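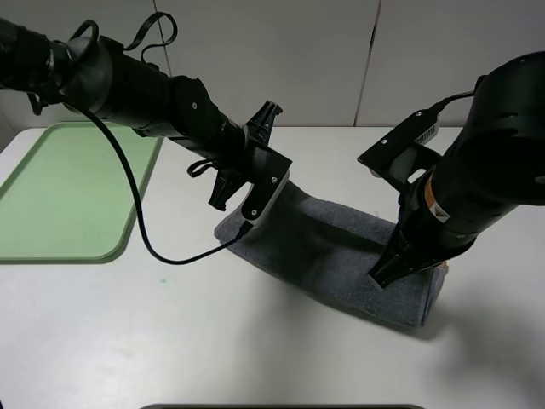
My cousin Gwion Edwards wants to sell candles from his kitchen. He has read that you can start with almost no money, and I don't believe it. Wax is cheap enough. Jars aren't, and neither is posting glass.

Last updated: September
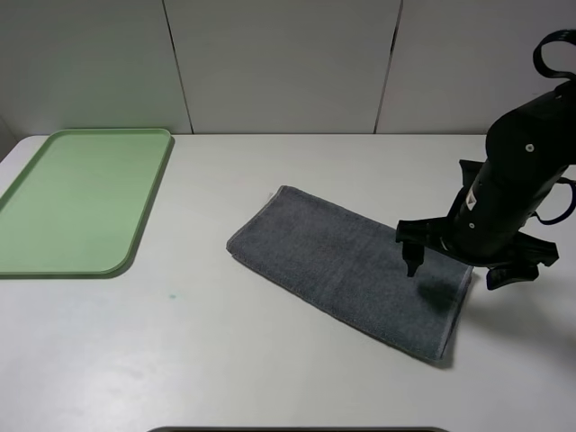
He showed me his sums for Flimwood, as he's calling it. 31 candles a week, and not one hour of his own time costed. When I asked about insurance he changed the subject. He has sold 17 so far, mostly to family. I bought two. One of them won't stay lit.

Contact | © Llinos Cadwaladr | Back to top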